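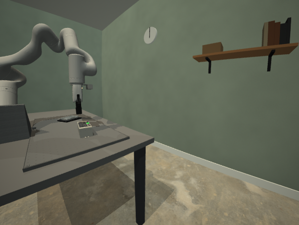 The Nakier arm over the keypad bench.

Nakier practice kit: your questions

I'm Nivaldo Moura, and I look after the Nakier kit at Udthorpe. These are the things people write to me about most!

What do I get for my money?
The simulated arm, the keypad bench and the button panel, plus 8 starter tasks (pressing things, mostly -- it's a finger, so it pokes). The whole kit is $1605, and that covers five seats.

Can I change the panel labels?
Sure. I ship it with RESUME, SKIP, CALL and RETRY, each with its own light on top, and you can swap the words in the settings file. Keep them short or the lettering gets small.

How do I know which button is live?
Look for the green light. With SKIP lit, it looks like this:
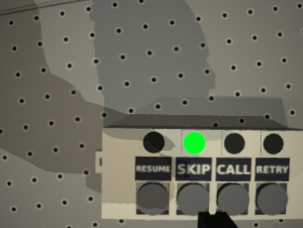 Does it work with Leemans controllers?
Yes, from the April update on. Faditz ones I'm still testing, so please don't buy it just for that yet.

Can I try it first?
You can -- write to me and I'll set you up with a trial seat. Tell me what computer you're running, too.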